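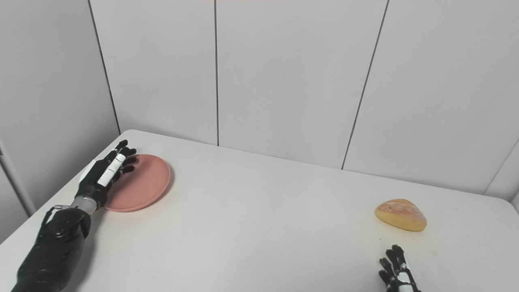 Kimie Takagi asked why we don't just glue the plate to the table, if the bread is the thing we want to move. She asked it at the first open evening in the Urnstead workshop, and it came up again in the comments on our draft, so I'd better answer it properly in this section. You could glue it! The arm would be a lot happier. But I wanted a machine that can help lay out breakfast, and at my house the plate is never in the same place two mornings running.

Figure 3. The plate-and-roll task from the head camera. The left hand is at the rim of the pink plate and the bread roll lies apart from it on the right, with the fingers of the right hand just coming into view below.

4.2 Two hands, one plate, one roll

So the task is set up with both hands having something to do. The left hand looks after the plate, the right hand goes for the roll, and the run ends when the bread is on the plate and the right hand has let go and backed off. If the plate gets shoved off the table, or the roll does, we stop and call it a failure. We also call it a failure if the two arms touch, even if they sort themselves out afterward (we argued over that one for a whole evening, and Wojciech Wysocka still thinks it's too harsh).

Figure 3 gives a fair idea of how the layout looks to the controller. There's a wide stretch of bare white tabletop between the plate and the roll, and the right hand is barely in the view at all, only the upper part of it at the bottom. That last bit turned out to matter much more than I expected. When I first mounted the camera I was thinking like a person, and a person hardly looks at their own hands when they pick up a piece of toast. Our controller isn't that clever. It wants to see the fingers, and when it can't, it has to trust the joint readings, which on a home-built arm are a bit of a mixed bag.

4.3 What we did about the joint readings

I should back up. The arms run on Butenon motor boards, which we picked mainly for the price and partly because Zoi Raptis had already burned out enough of them on an earlier project to know where the weak spots were. They're good little boards. What they don't do is remember where they are when the power goes off. Every time we start up, each joint has to be driven gently to its stop and back, and any slop in that routine gets passed down the whole arm to the fingertips. A small error at the shoulder is a big error at the hand, as anyone who has tried to paint a ceiling with a roller on a long pole can tell you.

We tried three fixes. The first was stiffer joints, and that helped with the slop and made everything else worse, as the arm started knocking the plate along the table instead of settling against it. The second was a slower homing routine, run twice, with the second pass starting from where the first one ended. I liked that one a lot and we kept it. The third was a little table of corrections that Itsuki Ueda put together by parking the fingertip on marked points and writing down how far off the arm thought it was. It's tedious work and I want to thank him for it here, where he can't wave it away. The corrections live in a plain text file in the Pasatell folder (Pasatell is our name for the control code) and anybody rebuilding this should throw our numbers out and make their own. They belong to our arms and they won't do a thing for yours.

4.4 Teaching the left hand to be gentle

The plate is shallow, with a slightly raised rim, and that rim is about all the fingers have to work with. Come down too far outside it and the hand pats the table. Come down too far inside and you're pressing on the flat part, and then the plate slides wherever the arm's next little twitch sends it. Our first version tried to pinch the rim between the thumb and the fingers like a person carrying a plate to the sink. I spent most of May on that and I'm sorry to say I'd do it differently now. The pinch needs the hand to be at just the right tilt, and with the readings we had back then it was luck whether we got it.

What we do now is much lazier. The fingers spread over the rim from the side, curl a little, and rest there. No pinch. The hand is a kind of soft fence, and as long as the plate stays behind the fence while the bread comes in, we're happy. For moving the plate any real distance this is useless, and I don't want to oversell it. For keeping it still, it's been great, and it also gives the controller a nice clear sight of the left hand against the pink, so the correction table has less to fix.

Margareta Bucur pointed out that the fence idea makes the left hand the slow one, and that the right hand ends up waiting on it. She's right. We let the right hand start its reach only once the left hand reports that it has been still for three seconds. You can cut that down, but when we did, the arms tended to lean into each other's shake. The two arms share a mount, and the mount is a shop project bolted together from whatever was on the rack, so when one arm moves the other one feels it. A heavier mount is on the list.

4.5 How it went

We ran the full task 21 times with the settings described above, changing the spot where the roll started each time and leaving the rest alone. Eight of those runs failed. Most of the failures were the right hand closing a bit too early and rolling the bread away from itself, which is very funny the first time and gets old fast. In the others the plate crept out from behind the fence when the roll came down on its near edge. We didn't see the arms touch in this set, though they had done it plenty in the earlier ones.

I don't want to make a lot out of a test this small. It's one table, one plate, and one kind of bread, and all of the runs were done by people who badly wanted them to work. I also can't tell you how much of the gain over our spring version came from the fence and how much came from Itsuki's corrections, because like a fool I switched both on in the same week. If you're going to repeat this, please do them one at a time and write to us.

One thing I can say with more confidence is where the time goes. The controller logs 2000 samples for each run and then stops recording, and if you lay those logs side by side, the long flat stretch is always the same: the right hand hovering near the roll, making up its mind. The reach is quick and the release is quick. The hovering is the camera's fault as much as anything. With only the tops of the fingers in view, the controller keeps checking the picture against the joints, finding they disagree a little, and nudging the hand over to look again.

Tilting the head down would bring more of the right hand into view and we'd lose the wall, which we don't need for this task anyway. Wojciech has already drawn a new bracket for it. The trouble is that the other tasks in Section 5 use a higher view, and I'd like to keep a single camera position for everything if I can. So for now the head stays where it is, the hovering stays in the results, and the settings file that goes with this section is the one marked 12/28/21.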